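List Home | Threads | Authors | Search | Log in

Filed under: Restaurants and eating out / Ramden and district

Re: Bangash, set lunch and booking rules
From: Faisal Pirzada
25th October

Sadia Marwat wrote:
> Has anyone eaten at Bangash since the menu changed in June? I need a
> table for a lunch with relatives coming over from Brekcombe. Two of
> them don't eat meat and one can't manage stairs. The web page still
> lists the old set lunch, and the phone rings out before noon.
> Also, is Jollener still open? I used to take people there.

Sadia,

I have had lunch at Bangash twice under the new menu. Notes follow in the order of your questions.

Menu. The set lunch is gone. Everything is now ordered by the plate, and the plates are smaller than before. The lamb karahi is sold by weight, in 700 g or 1000 g portions. The smaller one fed three of us with bread. The larger one needs to be ordered when you book; the kitchen will not start it on the day.

Meatless dishes. The black lentils and the eggplant are both good. The lentils are finished with butter, so say so if anyone avoids dairy. The spinach was oversalted on my first visit and correct on the second. The fried okra arrives early and goes limp if you leave it, so order it with the mains. Bread comes from the clay oven and is charged per piece.

Access. The front room is level with the street. The restrooms are down one step with a rail. Ask for the front room by name, as larger parties are put upstairs by default.

Booking. Call after 2 p.m., when lunch service slows down. They hold a table for fifteen minutes. No deposit for parties under eight. Cards are accepted, but the bill can't be split more than two ways.

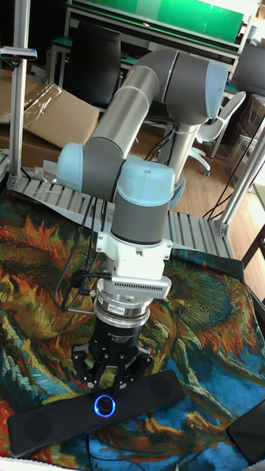 Robot arm over a table with a patterned cloth.

Jollener is open for dinner only. The soup is still the best thing there, and the stairs rule it out for your group anyway.

Parking behind Bangash is for permit holders until evening. Use the Ramden station lot and allow five minutes on foot, or drop your relatives at the door first.

If you go, please post what you paid for the karahi. I did not keep either receipt.

Faisal

Previous in thread | Next in thread | Reply to list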